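Does the Skesino reissue of Dostlow drop the second part?
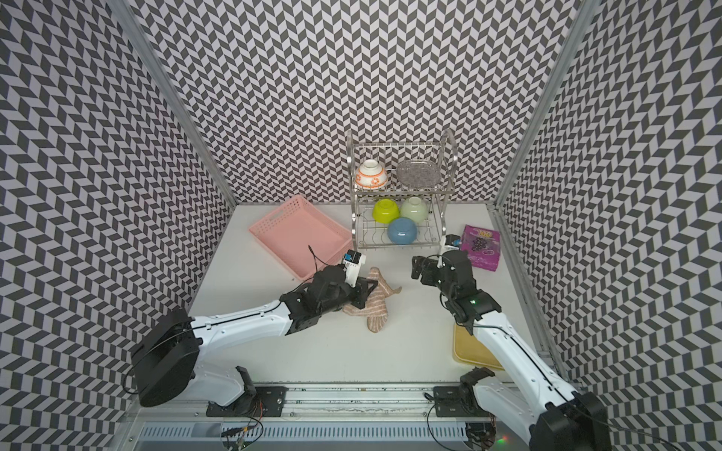 Two-tier dish rack with bowls and a plate

Lachlan Pollock
I own the Baxter hardcover of Dostlow, a family saga set in wartime. The Skesino paperback is 11 chapters shorter by the table of contents. Is text missing, or were chapters merged? I need the full text for a reading group in December.

dultis_reader
Merged. The Baxter edition breaks a chapter at every change of narrator; Skesino runs those together. I compared the first and last pages of both parts – same wording. The author's note is only in the hardcover.

page500
Not sure about the paperback. The ebook is complete, I think. Check the copyright page. If it says "abridged" you have your answer.

M. Baxter (no relation)
Chapter numbers restart at part 2 in the paperback, so cite by part and chapter. Page references won't match.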